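Open Day at Lirelthorpe: Photos from the Laundry Demo

Print this page | E-mail this page

The Trarcombe makers' club went to the July open day at Lirelthorpe. The building has two floors of labs and six stops on the tour. We got there when the doors opened at 10 a.m. and still had to wait for the Yammine room, where a two-armed robot was working on clothes on a sofa. They let in small groups, and the room was set up like a living room.

The staff there told us the arms are run with software called Zonano. Their aim is to collect 200 runs with sports clothes before they move on to towels and bedding. A sofa is harder than a table, they said, since the cushions give when the fingers press down. Basketball kit is awkward too. It is slippery and the stripes on one piece look like the stripes on the next.

We stayed through two rounds. Talking was fine, but we were asked to keep behind the tape and not use flash. The handout says 276 people signed up for the day and the first 100 got a tour badge. We did not get badges.

Pictures from the Yammine room:
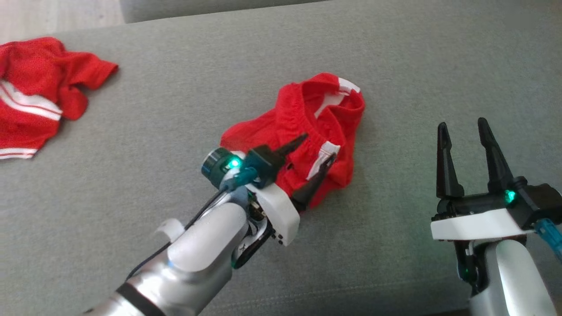

Left arm on the red shorts.

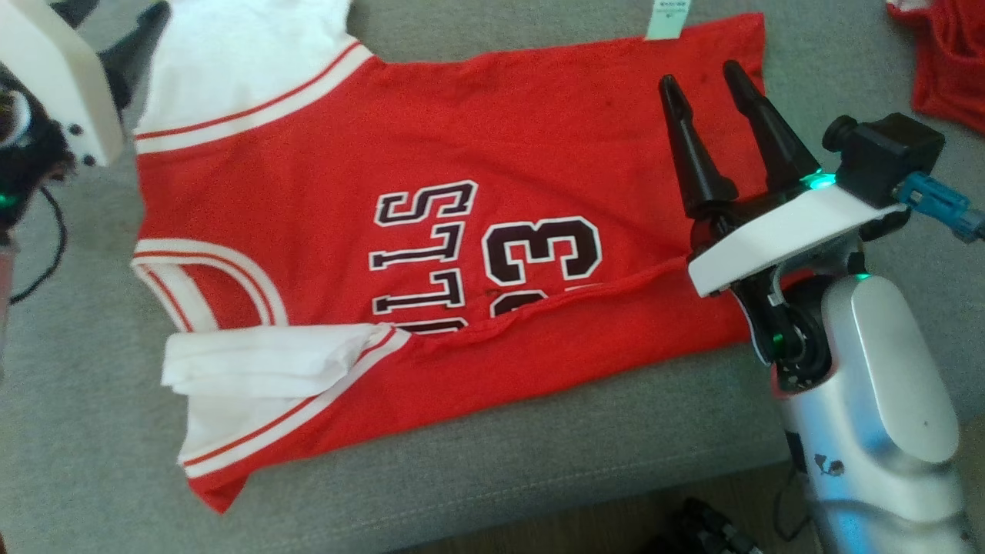
The Bulls jersey, number 33, with a paper tag on it.
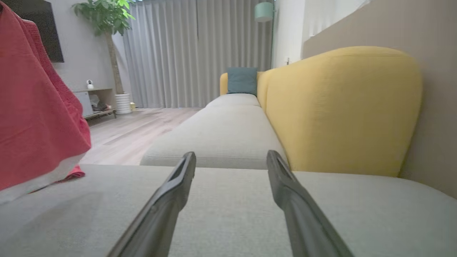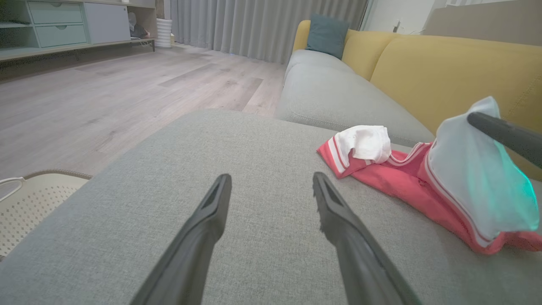 Last picture: a pale cloth held up over the red one, seen from between the gripper fingers.

Filed under: Club Trips, Robots and Automation

Comments (3)

hexbolt: Was this the same room as last year? I remember a kitchen counter and a lot of cups.

wrenandsons: Different room. The counter was upstairs and we ran out of time for it. The line for that one went down to the lobby.

mapledrive: I went in the afternoon and asked if it could match socks. They said that is on the list but not soon. Good day out, parking was bad.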